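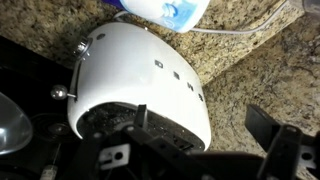

August, toaster task, continued
Started 9:20, Chidubem driving, me on resets and notes. Floor in after lunch.

Big news first: the lever press works by remote control now, and it feels great! Last week we were all fighting the lag on the leader arms and everybody had their own trick for getting onto the lever. Jelle changed the smoothing on the Stondau controllers last night (filter is lighter, config saved as kundach_lever_b) and the follower goes where your hand goes. Chidubem got a clean press on his second try and then made everyone in the room come and have a go.

What we settled on for the demos:

Come in from the lever end with the fingers partly closed. Put one fingertip on top of the ball handle and push straight down along the slot. Don't pinch the ball. It's polished and round and the fingers slide off sideways, and then the operator corrects, and the correction ends up in the data. Floor still likes the pinch and did get a few good ones that way, but we agreed on one strategy per dataset. Pinch can be its own set later if she wants it (she does).

Pause at the bottom for a beat before lifting. Şükran asked for this after looking at the old episodes - the policy was learning to bounce off the lever because half of us were letting go the moment we felt it catch. Make the pause obvious.

The browning knob stays out of the task for now. Chrome, round, right next to where the wrist wants to be. If you brush it, finish the episode anyway and tag it "knob". Put the knob back where it was before the next one.

Toaster angle: change it every episode. We were getting lazy and turning it back to nearly the same place each time. Chidubem's idea is to spin it with eyes closed, which is silly but gives a much better spread than I do when I try to be random.

Tried hand-guiding too, since Veerle wanted the comparison. Gravity comp on, grab the arm above the wrist, walk it through. You get beautiful smooth presses and you can feel the spring through the arm, so nobody overpushes. The catch is your own forearm across the view in a lot of the approach. Also tiring. I did 20 in a row and had to swap out. Verdict for the moment: hand-guiding for teaching new people what the press should feel like, remote control for the episodes we keep. I'd love to try it with a handle mounted further back, must ask Jelle if there's one left over from the Iyer arm.

Reflections: the top panel is very shiny and so is the ball. I worried about this but Şükran ran the tracker over the morning's episodes and it holds on to the lever through almost all of them. It loses it when the fingertip comes down right over the ball, fair enough. Leave the counter clutter where it is, and shift the bottle now and then. She wants variety behind the toaster.

Numbers: the Sisero set stands at 3,973 episodes across all kitchen tasks after tonight's upload. Target for the lever alone is 50 good ones per operator before we train again. Chidubem is there already. Floor is close. I'm behind from doing resets, will catch up tomorrow morning.

Small things
- Left fingertip pad is starting to peel at the corner. Glued it, clamp came off at 4:15, seems fine.
- Foot pedal double-triggered 2 times. Both episodes deleted. Jelle thinks it's the cable.
- Please write the operator name in the log BEFORE you start, I spent too long guessing which ones were Veerle's.

Next: bread! Slices in by remote control, one at a time, then the press in the same episode. Chidubem already tried one dry run with a piece of cardboard and it went into the slot at a ridiculous angle but it went in. Veerle is bringing a loaf.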